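Juline Striped Cup – Pevico Home

Blue Striped Ceramic Cup

I've been selling the Juline for a while now and it's still the one I reach for first! It's a ceramic cup in a proper cheerful blue with white stripes going around it, and it holds 8 ounces, so you get a decent coffee with room for milk (I take a lot of milk). The glaze is smooth, the rim is nice and thin, and it's happy in the dishwasher – mine goes in every night.

I like it best on a pale table, where the blue really gets to show off. Put a light wooden tray next to it and some flowers farther back, and you've pretty much got my whole idea of a good morning.

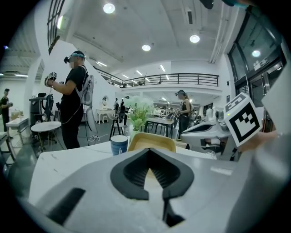 Price and shipping

One cup is $22. If you buy 2 I'll pack them in the same box, each in its own paper sleeve, and you only pay shipping once. Orders go out within 2 working days. The next batch comes out of the kiln in April, so if the blue shows as sold out, leave your email and I'll write when they're back.

The tray is sold separately – look for the Kotow under Trays. Gift wrap is free, just tick the box at checkout and tell me what to put on the card.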